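Hand-held Grippers and Wrist Cameras
Handout 4 -- comparing the Divov and Nazarenko finger sets
Module tutor: Larysa Lytvynenko

Read before the bench session. Bring the handout with you, there won't be spare copies.

1. What we're comparing

Two finger sets, one gripper body design, one camera position. The Divov set is the stiff one. The Nazarenko set has more give in the pad and a slightly wider opening. Both bolt on through the same mounting holes, so swapping is quick, but do the bolts up by hand first and only then with the key. Last term somebody cross-threaded one and we lost the whole afternoon to it.

The controller is the Omeseo in both cases. Do not change the controller and the fingers in the same run. If you change two things you've learned nothing about either.

What we want to know:
-- which set lets go cleanly
-- which set keeps both fingertips in the camera's view for the whole stroke
-- how much the operator has to bend the wrist to get the pads square to the object

The third one gets skipped in most write-ups and it's the one I mark hardest.

2. Start with the view

Before picking anything up, look at what the wrist camera gives you with the jaws open over the table. Fingers should come in from the lower left and lower right and leave a clear gap between them. If one finger is much higher than the other the camera mount has slipped. Go back and fix it, don't crop it out later.
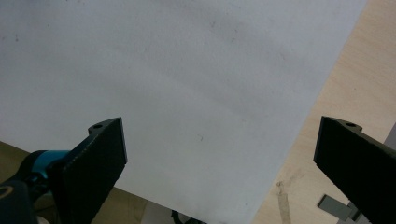 White balance next. Leave it locked. Auto white balance on a pale surface drifts as soon as something coloured comes into view, and then you can't compare early picks with late ones. Exposure the same. The figure we use for the shutter is in the Omeseo settings sheet, don't guess it.

Plain surfaces are harder than people expect. There is very little for tracking to hold on to -- a smudge here, a speck there -- so if the track depends on the wrist image alone it will wander when you go in close. The wider view helps, keep both running. Small marks on the paper are fine and you needn't replace the sheet every time it gets one. Creases are a different matter, a crease catches the lower edge of the Divov pad.

Check list for the view (do it for left and right seperately):
-- both tips visible, jaws open
-- both tips visible, jaws closed
-- no cable across the lens at any wrist angle
-- clock on the recorder matches the clock on the Omeseo

3. Two hands

Single-hand picks are week one stuff. For the comparison we run two grippers together, one to hold and one to act. Most of the trouble is not in the fingers at all, it's in the arms. People lift their elbows, the shoulders go, and after 40 picks the wrist angle has crept round and the pads no longer meet the object flat. Sit close to the table. Elbows in. Rest between blocks even if you don't feel you need to.

Cables: route them down and away from the working hand before you start, and leave enough slack for a full turn of the wrist. Cable drag is a real source of error. It pulls the gripper off line by a small steady amount, always the same way, and in the data it looks exactly like a badly set finger. Two groups last year blamed the Nazarenko set for this and had to redo the section.

The top plates need to stay in sight of whatever is looking down at you. Lean too far forward and your own head gets in the way.
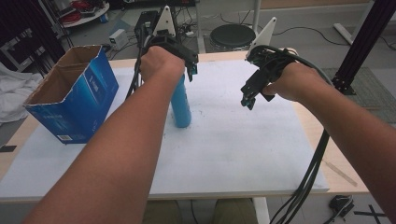
Clokbridge Bench Notes, issue 4, p. 327

4. Approach

Come down from above for standing cylinders, unless the sheet says otherwise. Stop short, check alignment, then close. The stop matters. Without it you get a swipe, and a swipe knocks light objects over before the pads touch on the second side.

Blue and pale blue objects are worth including. Dark pads against them show up well, so you can judge contact by eye from the wrist view. Black objects against black pads, not so much -- leave those until the end and note the contact from the force reading instead.

Objects lying down need a different approach. Turn the wrist so the jaws close across the short side. With the Divov fingers you have very little room for error here, the pads are flat and they don't forgive a few degrees. The Nazarenko pads will pull a round object into line for you, which feels lovely and also hides a sloppy approach. Write down which it was.

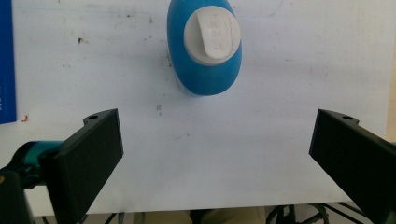

Fig. 3. Wrist view, jaws open, bottle on its side.

Caps and tabs: keep the pads off them. A raised tab gives you a false first contact and the Omeseo will report a grip when all you've got is the tab. Grip the body.

Distance. With the jaws open the object should be high in the wrist view, above the tips, and should move down between them as you go in. If it goes sideways you're coming in at an angle. Pull back, start again, log it as an aborted approach. Aborted approaches count as data! Do not delete them.

5. Running the comparison

Blocks of 40, same object, same finger set, same operator. Swap fingers between blocks and not inside one. Swap operator once both sets are done.

Log for each pick:
-- finger set (D or N)
-- hand (L or R)
-- object upright or lying
-- clean release, sticky release, or drop
-- aborted approach, y/n
-- anything odd

"Anything odd" is not optional, write "none" if there was none. Blank cells get treated as missing.

Force limit on the Omeseo stays at 2000 for every block. It's in the controller's own units, don't convert it. Higher and the softer bottles start to squash, which makes both finger sets look better than they are.

6. What to expect

From the December runs, for orientation only. Divov cleaner on release. Nazarenko better on objects lying down. View from the wrist much the same for both, except with jaws fully open, where the wider Nazarenko tips can go out of the picture at the sides. Larysa's group found the wrist angle crept more with the left hand than the right, mine found nothing either way, so that is still open and would make a decent discussion section for someone.

Don't write your results to match these. Different table height, different operators.

7. Common mistakes

Zeroing the jaw width with something between the pads. Check by eye first.

Forgetting to re-zero after a finger swap. The two sets are not the same thickness so the closed reading will be off, and every width after that as well.

Recording started on one hand only. Look at both lights.

Averaging left and right together. Keep them apart until the last table.

Putting the opinion before the numbers. "The Divov felt more precise" is fine as a sentence, in the discussion, after the release counts.

8. To hand in

Log sheet (one per pair), two stills per finger set showing jaws open and jaws closed, one page of comparison, half a page on the wrist angle. Name the files as on the front sheet. Fingers back in the right tray please, D and N are easy to mix up once the labels are off.

Reading for next time: Clokbridge notes, the section on latency. Skip the appendix, it's for the older controler.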